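4장 설치 및 첫 사용

4.1 설치 장소 정하기

Flondow 제빵기는 평평하고 흔들리지 않는 작업대 위에 설치합니다. 반죽 단계에서는 본체가 조금씩 진동하므로 작업대 가장자리에서 충분히 안쪽으로 들여놓으십시오. 본체 뒷면과 벽 사이에는 손바닥 하나가 들어갈 정도의 간격을 둡니다. 윗면의 증기 배출구 위로는 선반이나 수납장이 오지 않게 하십시오.

1. 포장 상자를 세운 상태에서 윗면 테이프를 자르고 완충재를 들어냅니다.
2. 본체 양옆의 오목한 부분을 잡고 꺼냅니다. 뚜껑 손잡이를 잡고 들어 올리지 마십시오.
3. 뚜껑을 열고 빵틀 안에 들어 있는 종이 완충재와 부속품 봉투를 꺼냅니다.
4. 조작부에 붙은 보호 필름을 벗깁니다.
5. 전원 코드를 끝까지 풀어 벽면 콘센트에 직접 꽂습니다.

주의: 멀티탭에 다른 전열 기구와 함께 연결하지 마십시오. 굽기 단계에서 차단기가 내려갈 수 있습니다.

참고: 상자와 완충재는 보증 기간이 끝날 때까지 보관하십시오. 수리를 위해 Skomora 서비스 센터로 제품을 보낼 때 원래 포장이 필요합니다.

4.2 부속품 확인

부속품 봉투에는 반죽 날개 2개, 계량컵, 양면 계량스푼, 날개 분리용 고리가 들어 있습니다. 반죽 날개 가운데 하나는 예비용입니다. 날개 축 구멍의 한쪽 면이 평평하게 깎여 있는지 확인하십시오. 구멍이 완전히 둥근 날개는 이전 모델용이며 이 제품에는 맞지 않습니다.

빠진 부속품이 있으면 구입한 곳에 문의하거나 Arnstead 부품 창구에 품번을 알려 주십시오. 품번은 본체 바닥의 은색 라벨에 적혀 있습니다.

4.3 첫 사용 전 공회전

새 제품의 히터에는 얇은 보호유가 남아 있습니다. 처음 가열할 때 약한 냄새나 연기가 날 수 있으며 고장이 아닙니다.

1. 빵틀과 반죽 날개를 미지근한 물과 중성 세제로 씻고 완전히 말립니다.
2. 날개를 끼우지 않은 빈 빵틀을 본체에 넣습니다.
3. 창문을 열거나 환풍기를 켭니다.
4. [메뉴] 버튼을 눌러 '굽기 전용'을 선택하고 시간을 10분으로 맞춥니다.
5. [시작]을 누릅니다. 종료음이 울리면 전원 코드를 뽑고 뚜껑을 연 채로 식힙니다.
6. 식은 빵틀을 꺼내 마른 천으로 안쪽을 한 번 닦습니다.

주의: 공회전 중과 종료 직후에는 뚜껑과 배출구 주변이 매우 뜨겁습니다. 어린이의 손이 닿지 않게 하십시오.

4.4 재료 넣는 순서

재료는 반드시 액체, 가루, 이스트 순으로 넣습니다. 예약 기능을 쓸 때는 이스트가 물에 먼저 닿지 않도록 특히 주의하십시오. 기본 식빵 한 덩이에는 강력분 500g을 사용합니다. 계량컵보다 주방 저울로 재는 편이 결과가 고릅니다.

1. 빵틀의 축에 반죽 날개를 끼웁니다. 평평한 면을 맞추어 바닥까지 밀어 넣습니다.
2. 물과 우유 등 액체 재료를 붓습니다.
3. 강력분을 액체 위에 고르게 덮습니다.
4. 설탕과 소금을 서로 다른 모서리에 넣습니다.
5. 버터를 작게 잘라 나머지 모서리에 놓습니다.
6. 가루 가운데를 손가락으로 얕게 파고 이스트를 넣습니다.
7. 빵틀을 본체에 넣고 시계 방향으로 돌려 고정합니다.

참고: 여름에는 냉장고에서 꺼낸 물을 그대로 쓰십시오. 12월처럼 실내가 서늘할 때는 체온보다 조금 낮은 온도의 물이 적당합니다.

4.5 반죽 코스로 둥근 빵 만들기

'반죽' 코스는 1차 발효까지만 진행하고 멈춥니다. 모닝빵이나 단팥빵처럼 손으로 모양을 잡아 오븐에 굽는 빵에 사용하십시오.

1. [메뉴]에서 '반죽'을 선택하고 [시작]을 누릅니다.
2. 종료음이 울리면 빵틀을 꺼내 덧가루를 뿌린 작업대 위에 반죽을 쏟습니다.
3. 손바닥으로 눌러 가스를 빼고 같은 무게로 나눕니다.
4. 둥글린 반죽에 젖은 면포를 덮어 15분 동안 둡니다.
5. 다시 한 번 둥글려 이음매가 아래로 가도록 오븐 팬에 놓습니다.
6. 반죽이 거의 2배로 부풀 때까지 따뜻한 곳에서 2차 발효합니다.
7. 예열한 오븐에서 윗면에 색이 날 때까지 굽습니다.

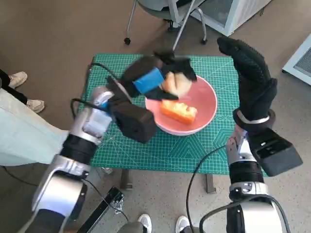
구운 빵은 팬에서 바로 내려 식힘망으로 옮깁니다. 팬에 오래 두면 바닥에 습기가 차서 껍질이 질겨집니다. 속까지 식은 뒤 밀폐 봉투에 넣고, 이틀 안에 먹지 않을 분량은 냉동하십시오. 냉동한 빵은 실온에서 녹인 다음 토스터에 짧게 데웁니다.

주의: 반죽 코스가 끝난 뒤 본체 안에 반죽을 오래 두지 마십시오. 발효가 계속되어 반죽이 빵틀 밖으로 넘칠 수 있습니다. 넘친 반죽이 히터에 눌어붙은 상태로 굽기 코스를 작동하면 연기가 납니다.

4.6 예약 설정

1. 재료를 넣고 원하는 코스를 선택합니다.
2. [예약] 버튼을 누르면 현재 시각부터 완성까지 남은 시간이 표시됩니다.
3. [+]와 [-]로 완성까지의 시간을 조절합니다. 한 번 누를 때마다 10분씩 바뀝니다.
4. [시작]을 누릅니다. 표시창의 콜론이 깜박이면 예약이 설정된 것입니다.

예약을 취소하려면 [정지]를 길게 누릅니다. 생우유, 달걀, 생과일이 들어가는 조리법에는 예약을 사용하지 마십시오. 정전이 짧게 끝나면 예약은 유지되지만, 표시창이 초기 화면으로 돌아갔다면 재료를 버리고 처음부터 다시 시작해야 합니다.

4.7 빵을 꺼낼 때

1. 종료음이 울리면 [정지]를 누르고 전원 코드를 뽑습니다.
2. 오븐 장갑을 양손에 끼고 빵틀을 시계 반대 방향으로 돌려 들어 올립니다.
3. 빵틀을 2분 동안 세워 둡니다.
4. 빵틀을 뒤집어 가볍게 흔듭니다. 빠지지 않으면 바닥의 축을 좌우로 조금 돌린 뒤 다시 흔듭니다.
5. 날개가 빵 속에 남았으면 분리용 고리를 구멍에 걸어 당깁니다.

주의: 금속 칼이나 포크로 빵틀 안쪽을 긁지 마십시오. 코팅 손상은 보증 대상에 포함되지 않습니다.

4.8 표시창 오류

E01: 내부 온도가 높습니다. 뚜껑을 열고 식힌 뒤 다시 시작하십시오.
E02: 내부 온도가 낮습니다. 제품을 따뜻한 실내로 옮기십시오.
E04: 온도 센서 이상입니다. 사용을 중지하고 서비스 센터에 문의하십시오.

반죽 날개가 돌지 않는데 오류 표시가 없으면 빵틀이 끝까지 고정되었는지 먼저 확인합니다. 추가 조리법은 별책 Yousafzai 조리법 모음 154쪽부터 실려 있습니다.

설명서 개정일: 2019-04-13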